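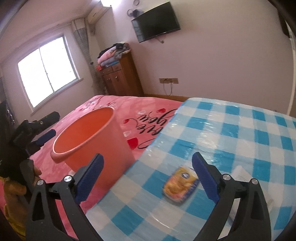

Round plastic bucket with a rolled rim, salmon orange.

FOR IMMEDIATE RELEASE

Hindmont, Saturday, May 30, 2020 - Avness opens pre-orders today on its home picnic kits. Pickup in Hindmont only for now. Shipping to follow in July.

Short version: people are eating in their own yards this year and they keep asking us for the stuff to do it with. So we put it in a box. Cloth, clips, plates, cups, a cooler bag. Feeds five. Price is $34, same for everyone, no membership needed.

We ran a small batch first, 138 kits, mostly to regular customers. Gone before we got the sign printed. The opening run is 1,014 kits and we do not expect to have more until the July delivery.

"Folks didn't want anything fancy," said Feng-yi Hsu, who put the kit together for Avness. "They wanted to not hunt through four closets before lunch. One box by the back door, grab it and go." 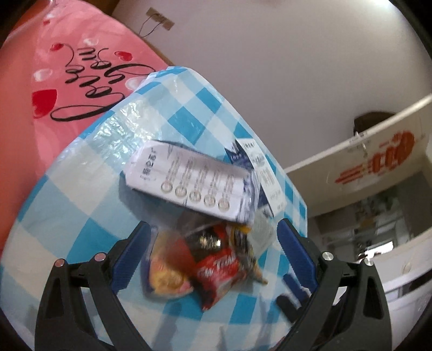

The table cloth got the most arguing. Cotton looked nice but nobody on our side wanted to iron it, and the first wipe-clean samples came in plain gray. Customers wrote back asking for checks, the old picnic kind. Blue and white squares on a shiny plastic cloth, like the one shown, was the look that kept coming up in thier emails. Kits ship with either blue or red, say which when you order. Wipe down with dish soap and warm water. Do not put it in the dryer, please - we tried.

Menu cards come from the Vávra bakery, five recipes, all cold food. Potato salad, two sandwiches, a cucumber thing, lemon bars. Cooler bag is made by Trumudetti and holds ice packs, but packs are not included.

Pickup is curbside. Stay in the car, pop the trunk, have your order number ready. Masks on for for staff at all times. Returns accepted on unopened kits, 34 days.

Press samples and larger photos: ask for Feng-yi Hsu at the Avness front desk, Hindmont.

###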